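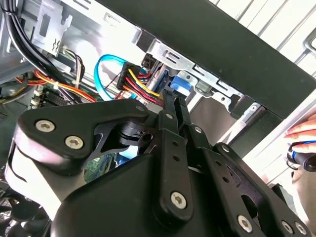 The Last Connector

Refurbishing an office computer takes a trained technician a few minutes per part. Robots are still learning how to get hold of the cables

A SATA power connector is held in place by friction and not much else. A person pulls it off a hard drive with a thumb and forefinger, usually without looking. For a two-finger gripper working inside a closed-in tower case, the same motion is a problem in clearance, force and wire routing, and it accounts for most of the time lost on the test bench at Getilix.

The company takes in retired office desktops, removes the drives for wiping, replaces what has failed and sells the machines on. Its bench trial, which began in March, asks how much of that work can be handed to an arm. The list has 11 operations, from taking off the side panel to closing it again. According to Régis Texier, who runs the trial, the arm now completes five of them without help often enough to be scheduled.

The five are the ones that involve rigid parts. Side panels, expansion cards, memory modules, drive trays and case screws have fixed shapes and known positions, and once the case model has been identified the arm can work from stored geometry. Cables have neither. The yellow, red and black wires that feed a drive will hang differently in each machine, depending on who last closed it up and how much slack was tucked behind the bay.

"The connector is easy to find and hard to reach," Texier said. "You see it, you plan a path, and there is a data cable looped across the path. Move the loop and the connector turns."

Space is the second constraint. A drive bay is built for screwdrivers and fingers. Finger tips narrow enough to close on a power plug have to be carried on linkages stiff enough to pull it, and those linkages take up room behind the tips. In many cases the tips fit and the linkage does not. Getilix had a narrower set cut for the work. They flex more under load, and the pulling force had to be lowered to match.

Spyros Chrysikopoulos, a controls engineer at Altovine, which supplies the bench software, puts force sensing ahead of vision on his list of what is missing. A connector that is seated a little crooked will bind. A technician feels this and rocks the plug from side to side. The arm's current routine pulls straight back to a set limit and stops. A rocking motion has been written and works on clean connectors, but on older plastic it has cracked latches, and a cracked latch costs more than the time saved.

The trial log covers 1238 attempts at cable removal. Failures are sorted by cause, and the largest group is recorded as "grasp on wire," meaning the fingers closed on the bundle in place of the plug. Pulling on the bundle sometimes frees the connector anyway. Getilix counts it as a failure regardless, on the grounds that a loosened crimp may not show up until the machine is back in an office.

Putting cables back is further off. Removal tolerates a few millimeters of error. Insertion does not, and the L-shaped key inside a SATA plug has to be lined up before any force is applied. Chrysikopoulos said his group has managed it on a flat fixture with the drive clamped in the open. Inside a case the result has not been repeatable, and no date has been set for moving it to the bench.

For now the work is shared. The arm does the rigid parts, and a technician handles whatever it flags. One technician covers two benches. Texier would like that to be four, and says the figure depends almost entirely on the cables.

Chores at home present the same difficulty with fewer controls. Laundry, charging cords and trash bags all change shape when touched, and a house has no stored geometry to fall back on. Altovine has looked at domestic tasks and set them aside. "A computer case at least has walls where you expect them," Chrysikopoulos said.

The next phase at Getilix adds eight more case models to the library and a second camera angle on the drive bay. The rocking routine stays switched off until the force limits have been rewritten.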